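Search this site Search Go

Pre-session check, backdrop table, with my comments

Filled in by Charito Tiongson, Ollholm, April round. I do this one before we record any demos, and I write way too much in the comment lines (sorry, I know the form only gives you one line, I just keep going onto the back).

1. Floor and walkway
Clear path from door to table: OK
Cables off the walking side: OK after I moved one
Comment: The extension lead had crept out again. I taped it down along the wall and it's fine for now, but tape is tape. I'd love a proper cable cover before the Jilto batch starts, that's 503 demos and a lot of feet going past!

2. Hand-held gripper, left and right fingers
Finger pads seated: OK
Screws snug: one loose, tightened
Trigger returns by itself: OK
Pinch check with a pencil: OK
Comment: Loose one was on the right housing, second from the end. It's the same one I wrote up last round, so I put a dab of thread locker on it this time and let it sit over lunch. Please don't crank on it. If it comes loose again pull the whole gripper and use the spare.

3. Markers on the fingers
Flat, no peeling corners: OK
Clean: wiped both
Comment: Skustitz asked us to check these every time after a bunch of their episodes came back with the finger width missing. We lost 285 that way ourselves over the winter, most of them because of thumbprints and one lifted corner. A dry cloth is enough, no spray.

4. Camera and storage
Lens clean: OK
Battery over half: OK, swapped anyway
Card space: OK
Clock matches the laptop: 2 seconds off, reset
Comment: Two seconds doesn't sound like much but it makes a mess when you line up the gripper recording with anything else. Reset it and check again after the battery swap, it sometimes forgets.

5. Table
Wobble: none
Edges, splinters: OK
Comment: Ran my palm along the front edge and found nothing. Whoever has the afternoon slot, keep drinks on the shelf by the door please. I'm not naming names.

6. Backdrop and things hung up high
Clips holding: see comment
Cloth clear of the lights: OK
Comment: My worry with any hung cloth is that it comes down on somebody's arms in the middle of a demo, so I tug on it low down, both sides and the middle, and watch what the top does.

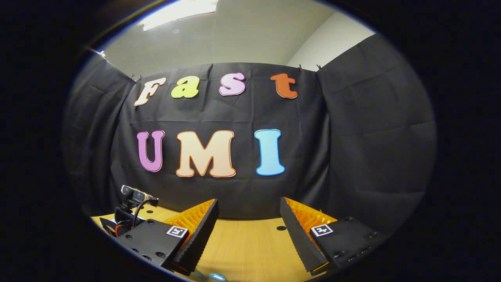 I've been after a better way to hang this cloth ever since Tang set up the second table. Clips are quick and you can move them, sure, but they're small and people forget them. The middle panel has three along its top edge, one over by the F and the other two close together toward the right, so there's a long stretch between them with nothing from the clips. I'd like two more in there before the next session. The wrinkles I don't mind at all, the training set can have wrinkles, as long as we don't iron it halfway through a task and end up with two looks.

7. People
Sleeves and hair back: OK
Breaks agreed: ten minutes each hour
Everyone knows how to stop a recording: OK, went over it with the new folks
Comment: Wrists! We're at 2858 demos for the project and my right one knows it. Switch hands at the break if the task lets you, and mark which hand in the notes so the sorting people don't get confused.

Still open
Extra clips, item 6
Cable cover, item 1
Recheck right housing screw at the end of the session

Result: OK to start once the clips are on. C.T.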